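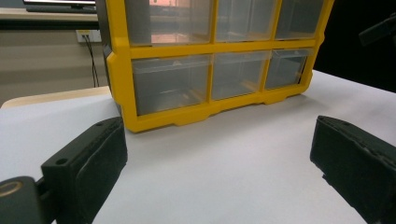
장편소설 『완디아(Wandia)』 한국어판 번역·출간 지원사업 중간보고

제출처: 프로네티(Pronetti) 번역기금
보고 대상 기간: 선정 이후 8월 말까지

1. 진행 요약

크리스티나 크라이치(Kristýna Krajčí)의 『완디아』는 전간기의 가상 항구도시를 배경으로 한 역사 환상소설입니다. 번역 초고는 전체 10부 가운데 5부까지 끝났습니다. 신청서의 일정표대로라면 지금쯤 7부에 들어가 있어야 하니 늦은 것이 맞습니다. 신청 당시 저희는 한 부에 같은 시간이 든다고 가정했는데, 3부를 열어 보고 그 가정이 틀렸음을 알았습니다. 3부는 전체가 선원 은어로 쓰인 법정 기록 형식이어서 다른 부의 두 배가 넘는 시간이 들었습니다.

진도율 50퍼센트라는 숫자도 너무 믿지 않으셨으면 합니다. 초고가 절반이라는 뜻이고, 교열까지 마친 원고는 1부와 2부뿐입니다. 지난 보고 양식에는 이 둘을 구분해 적는 칸이 없었습니다.

2. 번역상의 쟁점

가장 큰 문제는 여전히 이인칭입니다. 원작에서 쌍둥이 자매는 서로에게 쓰는 호칭을 장마다 바꾸고, 독자는 그 변화로 누가 이미 죽은 쪽인지를 짐작합니다. 한국어에서는 존대 체계가 이 일을 대신해 줄 것이라고 신청서에 썼습니다. 지금은 그렇게까지 장담하지 못하겠습니다. 4부의 부두 장면을 존대의 전환으로 옮겨 보니 내부 독회 참석자들이 죽음의 암시보다 자매간의 말다툼으로 읽었습니다. 현재는 전환을 한 장 늦추는 안과 호칭을 아예 고정하고 어순으로 처리하는 안을 나란히 두고 있습니다. 둘 다 만족스럽지는 않습니다.

작가에게는 질의서를 두 차례 보냈습니다. 답변은 성실했지만, 핵심 질문에 대해서는 “번역자가 느끼는 대로”라는 답이 돌아왔습니다. 호의로 하신 말씀이겠으나 작업에는 별 도움이 되지 않았습니다. 다음 질의서에서는 선택지를 제시하고 하나를 골라 달라고 할 생각입니다.

고유명사 표기는 외래어 표기법을 따르되, 작가가 지어낸 거리 이름은 뜻을 옮기기로 했습니다. ‘소금지기 골목’과 ‘거꾸로 우는 종루’는 확정이고 나머지는 5부 교열 때 한꺼번에 정리합니다.
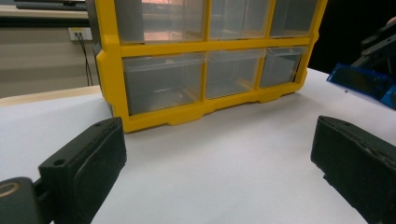
3. 판권 및 출판사 협의

원출판사 후바체크(Hubáček)와의 계약은 체결되었으나, 부속 합의서는 아직입니다. 판권 담당 브라티슬라프 제만(Vratislav Zeman) 씨는 삽화 사용권이 본계약에 포함된다고 말해 왔고, 저희가 받은 계약서에는 그런 문구가 없습니다. 구두 설명만으로 삽화를 실을 수는 없어 서면 확인을 요청해 두었습니다. 목요일 오후 4시에 통화가 잡혀 있습니다. 여기서도 정리되지 않으면 삽화 없이 조판을 시작하겠습니다. 일정을 더 미룰 만큼 삽화가 중요한 책이라고는 보지 않습니다.

4. 홍보 계획의 수정

신청서에는 오디오 플랫폼 러브니스(Luvness)에서 1부를 연재 형식으로 먼저 공개한다고 적었습니다. 이 계획은 축소를 건의드립니다. 플랫폼 측이 내놓은 제안서는 ‘장르 독자 유입 효과’를 강조하지만 근거로 든 사례가 모두 로맨스 판타지 단편이었습니다. 각주가 붙은 장편에 같은 효과가 있으리라고 볼 이유를 저희는 찾지 못했습니다.

대신 1부 가제본 200부를 찍어 환상문학 독서 모임과 독립서점에 보내려 합니다.
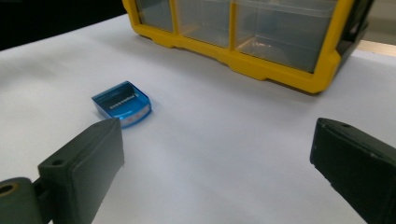
가제본이라고 효과가 보장되는 것은 아닙니다. 예전에 다른 책으로 같은 일을 했을 때 돌아온 서평은 기대에 한참 못 미쳤고, 그중 몇 편은 뒤표지 소개글을 옮겨 적은 수준이었습니다. 다만 비용이 오디오 제작비보다 훨씬 적고, 호칭 문제에 대해 내부 독회 바깥의 반응을 들을 수 있다는 점은 분명한 이득입니다. 발송본에는 짧은 설문을 끼워 넣되 별점 문항은 빼겠습니다.

5. 예산

번역료는 계획대로 집행했습니다. 교열비는 3부 때문에 초과가 예상되며, 오디오 제작 항목에서 전용할 수 있는지 문의드립니다. 승인이 어렵다면 6부 이후의 외부 교열을 한 차례로 줄여야 하는데, 권하고 싶은 방법은 아닙니다.

6. 남은 일정

6부와 7부 초고를 다음 보고 전까지 마치는 것이 목표입니다. 8부는 짧지만 운문이 섞여 있어 날짜를 약속드리지 않겠습니다. 최종 원고 제출 기한의 연장은 아직 신청하지 않으며, 7부를 마친 시점에 필요 여부를 다시 말씀드리겠습니다.

첨부: 1~2부 교열 원고, 작가 질의서 및 답변 사본, 항목별 집행 내역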